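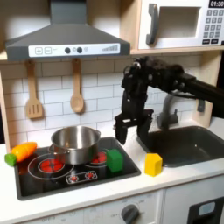 # Gromau Play Kitchen

The Gromau is a child-sized kitchen with a white countertop, a black cooktop, a sink and a range hood. It is sold as one unit and comes in two boxes.

**Price:** $189
**Item number:** 3,298
**Made for:** Olivares

## Cooktop and sink

The cooktop is a glossy black panel with rounded corners, set into the white counter. The burners are printed in red with thin white outlines. There is a small control panel near the front edge with two red knobs, also printed, so there is nothing there to turn or pull off.

The dark gray sink basin is recessed into the right side of the counter. The gray faucet is arched and has a small lever at the base. It does not connect to water. The basin wipes out with a damp cloth, same as the counter.

## Hood and microwave

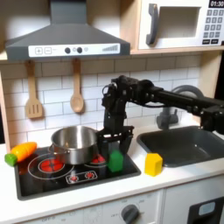 The two wooden utensils are part of the kitchen. One is a slotted spatula and the other is a spoon with an oval bowl. Both hang under the hood, in front of the white subway-tile backsplash. If you lose one, any small utensil with a hole in the handle will hang there.

The hood is dark gray with a white control strip along the bottom edge. The strip has plus and minus buttons, two round knobs and a bar-style level indicator.

The microwave sits on the wooden shelf to the right of the hood. It is white with a gray vertical handle, a window and a keypad. The display reads 01:30.

## Pots and play food

The kitchen is sold without pots or food. Most small cookware fits - a pot with short side handles takes up less of the cooktop than one with a long handle. Plain toy blocks work well as ingredients, and younger children often like them better than molded food.

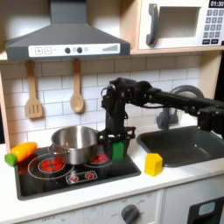

*Gromau cooktop with a steel pot, a toy carrot, and green and yellow blocks.*

## Assembly and care

Plan on two people and one evening. Put the cabinet together first, then the counter, then the hood and shelf. Fasten the unit to the wall before children use it - the wall strap is in the smaller box with the screws.

- Do not place hot pans on the cooktop.
- Do not fill the sink.
- Tighten the shelf screws again after 9 weeks of use.

Replacement utensils and faucets ship from our Illirbridge warehouse. For parts, write to Iqra Farooqui in customer service and include the item number.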